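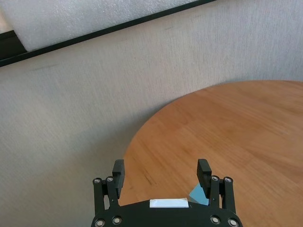

round table by the white wall, Sunday

Domico
So who's in for the Lamine raid tonight? Sign-up opens at 9 and I want us at 200 before the gate shuts. Last week we hit the gate with a bunch of people still stuck in town, and you can't get in once the horn goes.

Sung_895
In! But can we please talk about loot first? I did 483 damage a tick the whole fight and got one lousy scale. Some guy who died in the first minute got the helm.

Divard
It's random, Sung. Always has been. Damage only counts for the ranking.

Sung_895
No it doesn't, the April patch notes said top ranks get a second roll. Go read them.

Divard
I did read them. Second roll is for the top 6, and you weren't in it lol

hortensia_v
I was ninth and got a second roll, so one of you is wrong or my game is broken (could be, it's been crashing since the update). Anyway count me in, I'll bring the healers from my guild, up to 6 of them if they all wake up in time.

Domico
Healers, yes please!! Stand on the north stairs this time, the tail sweep doesn't reach up there.

Divard
It does in phase two. Go south.

Domico
I've stood there every week and never been hit. North stairs, bring your own potions, and be in town by quarter to.

Sung_895
fine, north. But I'm screenshotting my loot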